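# Dollodton Snack Counter – Item Notes

Last updated: Oct 7, 2025
Maintained by: Amancay Saavedra

## What this covers

Notes for the Dollodton counter set: packaged snacks, small drink bottles, a cookie box, sandwiches, and the trays and baskets they go in. Layout changes are logged in the Mollix sheet. The item list was last redone in January.

## Layout

Drinks and boxed goods go on the clear acrylic stepped stand. Bars, packets and clear bags share the white tray. Sandwiches get the beige tray to themselves – one at a time, nothing stacked on top.
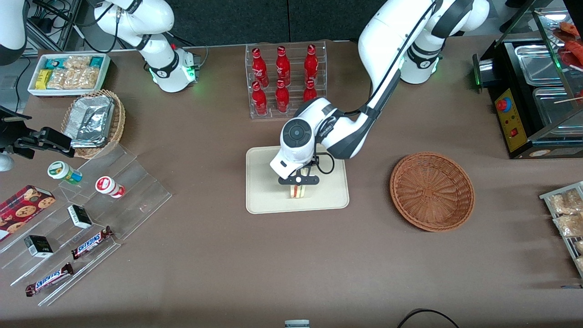 ## Known issues

- Small bottles tip over on the upper tier. Leave them as found and note it.
- Foil trays crumple in the wicker basket. Replace after 5 uses.
- Sandwich filling shifts when squeezed. Swap after up to 9 pickups.

2 comments

Fujimoto: Is the cookie box staying on the lower tier?

Amancay Saavedra: Yes – it's too wide higher up.

Share (11)

Contact | © 2025 Prosbridge | Back to top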